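The cold wash gospel

Every few months somebody tells me I'm doing my washing wrong. In April it was a brochure from Findona, the detergent people, promising that one capsule in cold water would do the work of a hot cycle and a scoop of powder. I have a drawer full of promises like that.

The brochure said 200 households had tried the capsules and loved them. It didn't say what they had been using before, or who paid for the capsules. I rang to ask and was offered a discount code.

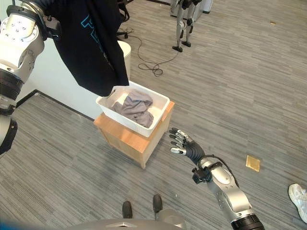 A black T-shirt with a teal-blue print, and a grey garment in the basket.

Dark cotton is where the claims get grandest. Marikar sells a "colour guard" liquid at nearly double the price of its ordinary one. Vasanthi Samarakoon spent years dyeing cloth for theatre companies, and she wasn't impressed when I read her the label. "Turn it inside out, use cool water, don't cram the drum," she said. "After that you're paying for the bottle."

She did allow that some liquids are gentler than some powders. How much gentler, she wouldn't guess, and I trust her more for it.

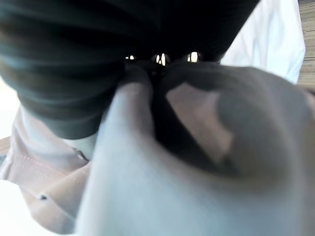

Dark fabric, bunched and creased.

Then there's the dryer. Mireille Sleiman repairs them, and has little time for the wool balls, scented sheets and spiky plastic things sold to go in them. She once cleaned out a Graletti machine whose owner had bought every add-on in the shop and had never emptied the lint filter. The repair bill was $551. A rack would have been cheaper, though I admit a rack is a nuisance in a small flat in winter.

My own test was hardly science. I washed my darks cold with plain supermarket liquid for 10 weeks, hung them in the shade, and waited for them to go grey. A couple did, and they were old to begin with.

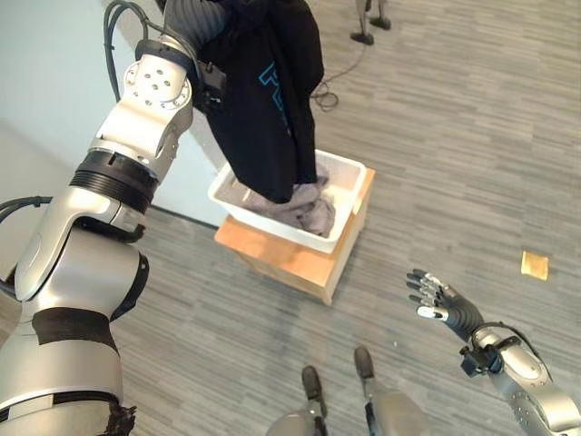 Do black clothes need a special detergent?
Most don't. An ordinary liquid in cool water, with the clothes turned inside out, is a fair place to start.

Findona has since sent me another discount code. I haven't used that one either.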